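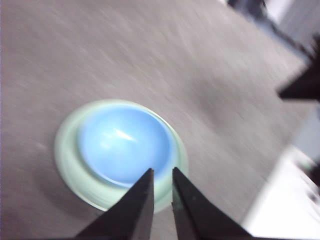
How I Set a Simple Table With a Bowl and a Plate (and Stop Fussing Over It)

Posted September 18, 2023

I love a layered place setting, but I do not love how long it used to take me. I'd pull everything out of the cupboard, try it six ways, and end up eating over the sink. So I worked out a little routine with just two pieces per person: one deep bowl and one wide, shallow dish underneath. It works for soup, chili, oatmeal, ice cream, pretty much anything that comes with a spoon!

What you'll need

One deep bowl per person
One wide, shallow plate or low bowl per person
A plain cloth or a bare table you like the look of
A soft dish towel
Spoons and napkins

Step 1: Pick the bottom piece first

I used to start with the bowl and then hunt for something to go under it. Do it the other way around. The bottom piece decides how much room each person takes up, so put one down at every seat before you do anything else. If you have to turn sideways to get into your chair, they're too big or you've invited too many people (been there, last December, with the folding chairs from the garage).

You want something with a bit of a rim. A dead flat dinner plate will do, but a low rim catches drips and gives you somewhere to park crackers. Mine are from a line called Flastness that I bought at the Varkthorpe outlet, and I paid way too much for the first two before I found the rest on clearance.

Step 2: Choose a bowl that leaves a margin

Set the bowl inside and look at how much of the bottom piece still shows. If you can't see any of it, the whole thing looks like one big lump, and you can't get your fingers under it either. I like enough of a margin for a spoon to rest without sliding into the soup.

Color is where people get nervous. I stick with two colors and keep one of them quiet.

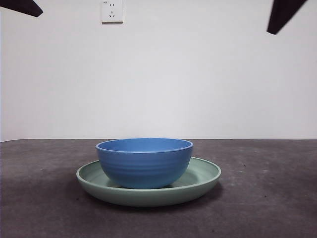 Cool colors are the easiest place to start, in my opinion, and they don't have to match. Pick one strong color for the bowl and let the bottom piece be softer. A blue bowl on a sage-green plate is my favorite, especially on a dark gray tabletop, where the pale green keeps the blue from getting swallowed up. I also like a bowl with faint ridges around the outside, because it gives you some texture without adding a pattern. If yours are plain and shiny, don't run out and buy new ones! Use a napkin with a nubby weave and you'll get a similar feel.

Step 3: Wipe, then stack

Before you stack, run the dry towel over the underside of each bowl. A damp foot ring will slide around, and it can leave a mark on a matte glaze. I skipped this for years and then wondered why my soup wandered off on the way to the table.

Lower the bowl straight down with both hands. Please don't drop it in from one side and shove it over. That scraping sound is your glaze, and you'll be looking at the scratch for as long as you own the plate.

Step 4: Nudge it to the middle, or don't

For company I center everything, checking from my chair and then from standing up. For a regular weeknight I push the bowl over to one side on purpose, so there's a wider strip for bread or a lemon wedge.
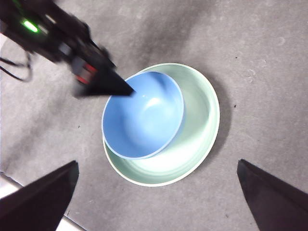
Blue bowl set toward one side of the wider green one.

Step 5: Add the small stuff

Spoon on the right, napkin on the left, glass up top. My napkins are plain Sitompul cotton ones and I never iron them. I fold them in half while they're warm from the dryer and call it a day.

If you're serving something hot, fill the bowls at the stove and leave the bottom pieces on the table. Carrying the full stack is how I lost a bowl and most of a minestrone.

Storing them

I keep the bowls in one stack and the shallow pieces in another, with a paper towel between each. Five is as high as I go. Any taller and I have to lift the whole pile down to get one out, and my shelf is just high enough to make that a bad idea.

Next up I'm doing napkin folds, the easy kind, so send me your favorites if you have any.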